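What Is Everything Made Of? Sorting Objects by Material

Pick up the nearest thing to you. It might be a pencil, a sock or a spoon. You know what it is called and what it is for. Now ask a different question: what is it made of?

The stuff a thing is made of is called its material. Wood is a material. So are glass, wool, paper, rubber and steel. Learning to tell materials apart is one of the first jobs in science, and it is also useful at home when you are putting things away or getting them ready for recycling.

Objects and materials are not the same

The word "cup" tells you the job an object does. It holds a drink. It does not tell you the material. A cup can be made of paper, glass, clay, metal or plastic, and each kind behaves in its own way. A glass cup may break if it falls on a hard floor. A paper cup gets soft if you leave water in it for a long time. A metal cup gets hot on the outside when you pour hot cocoa into it.

It works the other way around too. One material can be used for many objects. Wood can be a chair, a spoon, a door or a toothpick. When you sort by material, the chair and the toothpick belong together, even though they look nothing alike and do very different jobs.

Properties

Scientists use the word property to mean something you can find out about a material. Here are some properties you can check without any special tools.

Hard or soft. Press it gently with your thumb. Does your thumb leave a dent?

Bendy or stiff. Try to bend it a little. Stop if it feels like it might snap.

Shiny or dull. Hold it near a window or a lamp. Shiny things bounce light back in bright patches.

See-through or not. Hold it over a page with writing. If you can read the words through it, the material is transparent. If some light gets through but you can't read the words, it is translucent. If no light gets through, it is opaque.

Magnetic or not. Touch a fridge magnet to it. Iron and most steel will pull on the magnet. Aluminum and plastic will not.

Floats or sinks. Put it in a bowl of water. Ask a grown-up first, and don't do this with anything that has a battery in it.

You need more than one property to work out a material. Lots of things are hard. Lots of things are shiny. When you put several clues together, you can make a much better guess.

Two words that get mixed up

Children often say that a thing is "see-through" when they mean it has no color. These are two separate properties. A green glass bottle has a color, and you can see through it. A sheet of white paper looks as if it has hardly any color, but you can't read a book through it.
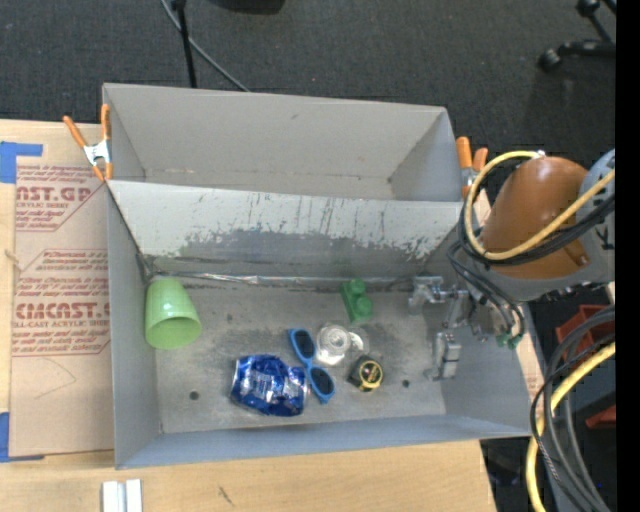
Sorting is easiest when you begin with a small number of objects and put them where you can see them all. Choose one property and look for it in every object before you move on to the next. Try it with the six things in the gray bin. Start with "see-through." There is a clear object with round rims, and the gray floor shows through it. The green building block goes in the other group. Next, try color. The cup and the block are both green, so they would go together, and the blue can would go with the blue-framed sunglasses. Now think about whether color told you anything about material. A can and a pair of sunglasses are not usually made of the same stuff. Color is a fine way to sort crayons, but it is a poor clue to what a thing is made of, because paint and dye can make almost any material almost any color.

Metal

Metals are often shiny, and they feel cold when you first touch them. They are good at letting heat move through them. The cold feeling comes from heat leaving your hand and going into the metal.

Many metals can be squashed or bent into a new shape without breaking into pieces. Drink cans are usually made of aluminum, which is a light metal. The sides of a can are very thin. If you press on an empty one, it folds and stays folded, and the creases catch the light in lots of directions. That is why a crushed can seems to sparkle more than a smooth one. Don't put your fingers inside a can or run them around the opening. The edge can be sharp.

Plastic

Plastic is made in factories, mostly from oil and gas. It can be melted and pushed into a mold, then left to cool. This means plastic can be almost any shape. Toy bricks, bottle caps, combs and toothbrushes are often made this way.

There are many kinds of plastic. One kind is stiff, one kind is stretchy, and another is as clear as glass. This makes plastic a tricky material to spot. If you find something clear and you don't know whether it is glass or plastic, ask a grown-up to help. Glass is usually heavier and feels colder. Never tap or drop a thing to find out.

Glass

Glass is made mostly from sand that has been heated until it melts. It is hard and smooth, and it doesn't let water through. It can be used again and again. Glass is also brittle, which means it breaks instead of bending. Only a grown-up should pick up broken glass.

Objects made of more than one material

Some objects won't fit neatly in one group. Look at a pencil. It has wood on the outside, a gray stick of graphite and clay in the middle, and often a metal band with a rubber eraser on the end. So where does a pencil go?

Here are other objects with the same problem. Sunglasses have a frame and lenses, and there may be tiny metal screws where the arms fold. A tape measure has a case on the outside and a long tape inside, and in many of them there is a spring that pulls the tape back in. An umbrella has cloth, metal and a handle of something else.

You can make a new group for these and call it "mixed." The mixed group matters in recycling. A recycling center can melt old aluminum to make new aluminum, but it can't do much with an object when the metal is stuck to three other materials. The parts have to be taken apart first, and often that takes too long to be worth doing.

Try it: a sorting tray

You will need:
A big tray or a shallow box
20 small objects from around the house
A fridge magnet
A flashlight
Paper and a pencil

Ask a grown-up to check your objects before you start. Leave out anything sharp, anything very small if you have a baby brother or sister, and anything made of thin glass.

1. Put all the objects in the tray. Spread them out so they don't sit on top of each other.

2. Write the names of your objects down the left side of the paper.

3. Next to each name, write the material you think it is. Do this before you touch anything. This is your prediction.

4. Test each object with the magnet. Write "yes" or "no."

5. Shine the flashlight on each object from one side. Write "transparent," "translucent" or "opaque."

6. Pick each object up. Is it cold or warm? Is it heavy for its size?

7. Look at your predictions again. Change any you want to change, but don't erase the old ones. Cross them out with one line so you can still read them.

Step 7 is how scientists keep their notes. A crossed-out guess shows what you thought before the test, and you may want to look back at it.

Questions children ask

Is a rock a material?
Yes. There are many kinds, and people use them for floors, walls and countertops.

Is water a material?
Yes, but it is a liquid. This page is only about solids.

Why is my metal spoon not magnetic?
There are different types of steel. The magnet will stick to one type and slide right off another. The spoon may still be steel.

Can I put all my plastic in the recycling?
It depends on where you live. Each town has its own list. Look for the number inside the little triangle, usually on the bottom, and check it against the list for your town.

Words to know

Brittle: breaks instead of bending
Material: the stuff an object is made of
Opaque: lets no light through
Prediction: what you think will happen before you test
Property: something you can find out about a material
Translucent: lets some light through
Transparent: clear enough to see through

Written by Kanyarat Chaimongkol for Clisuno Kids
Last checked 5 December 2025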